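Teaching by Hand at Hedar: An Interview with Areeba Marwat

Areeba Marwat runs demonstration collection at Hedar, where operators control a two-handed robot remotely and the recordings are used to train a manipulation policy. She came to the work from motion control and still talks like a controls engineer. We spoke by video call on April 30, 2020, mostly about the unglamorous part of the job: what the operator does, what gets kept and what gets thrown out.

Hedar's current system is called Rind. The operator wears a pair of tracked gloves and sees the table through a camera at the robot's head. Finger positions are mapped onto the robot's fingers, and wrist positions onto the arms. An older method, in which a person took hold of the arm and moved it through the task, is still used for calibration and for a few single-arm motions.

"Moving the arm directly gives you very clean joint data," Marwat said. "You feel the limits of the machine. But you have a person standing in the workspace, and with two arms and jointed fingers you run out of hands. One person can guide one arm. The fingers don't get guided at all."

Remote control solved that and brought problems of its own. The first was delay. In March the group measured the lag between glove and gripper and found it varied with network load, which was worse for operators than a steady lag would have been. Marwat's fix was to add a buffer, making the average delay longer and the variation smaller.

"People adapt to a constant," she said. "Give them the same delay every time and within a session they stop overshooting. Give them a delay that moves around and they slow down to protect themselves. Then you have trained the policy to be nervous."

The second problem was contact. Rind's gloves return no force to the hand, so an operator has to judge a grasp by eye. Hard objects are tolerable. The fingers stop, the commanded position keeps going, and the difference can be read as a rough measure of squeeze. Soft objects close up under the fingers and give the operator very little to look at.

"With cloth you are watching wrinkles," Marwat said. "You learn to read whether a fold is moving with the finger or sliding under it. A new operator will pinch, lift, come up with nothing, and do it again. I keep some of those. A retry is useful if the recovery is deliberate."

Most of the table work uses a small set of household items and toys with different grasping demands. A mug can be taken by its handle or its body. A plate lies low and has to be approached at the rim. A toy pumpkin is compact and takes a grasp from above. The cloth starts bunched up, and its shape is allowed to differ from one recording to the next.
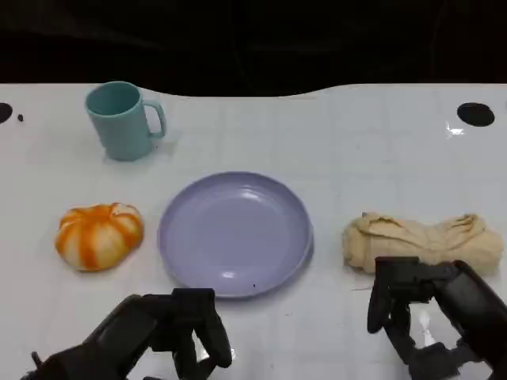
According to Ala, operators should be left to choose their own grasps, and a fixed script for each object produces recordings that look tidy and generalize poorly. The objection has been raised inside Hedar more than once, and Marwat takes it seriously without fully accepting it.

"If you let everyone improvise, you get eight ways to pick up a mug," she said. "Some of them are good. But if the policy sees eight ways from the same starting position, with no signal for which one is coming, it may average them. The average of a handle grasp and a body grasp is a collision."

Her compromise is a short list of permitted grasps per object and free choice within the list. The operator names the grasp before starting, and the label is stored with the recording. Starting positions are shuffled by the operator between runs. She does not use a printed layout for this, having found that people given a layout begin to copy its spacing even on the runs where they are told to ignore it.

Sessions are limited to five blocks, with a break after each. Marwat sets the limit by looking at path length. When the hands start to travel farther for the same task, the operator is tired, whether or not the operator agrees.

A full task set takes up to 1,000 demonstrations before she considers training on it. The number surprises visitors less than the rejection rules do. A recording is dropped if the gloves lose tracking, if a finger is driven against the tabletop for longer than a brief touch, or if the operator pauses in mid-reach to think. Pauses at the start are trimmed. Pauses in the middle cannot be trimmed without leaving a jump in the velocity data.

"The pause is the hardest thing to coach out," she said. "It's a sensible thing for a person to do. The policy has no idea why you stopped, so it learns that there is a place in the air where one stops."

Review is done in a separate tool, Nallel, which plays the head camera view beside the commanded and measured joint positions. Two reviewers mark each recording independently. Where they disagree, Marwat looks at the traces first and the video second. She said video makes reviewers generous, since a grasp that ends well looks well executed.

I asked what she would change first if she had the time. She wanted fingertip force at the glove, even a crude version, a single vibration at contact. After that she wanted better notes from operators, who tend to write "fine" in the comment field and leave it there.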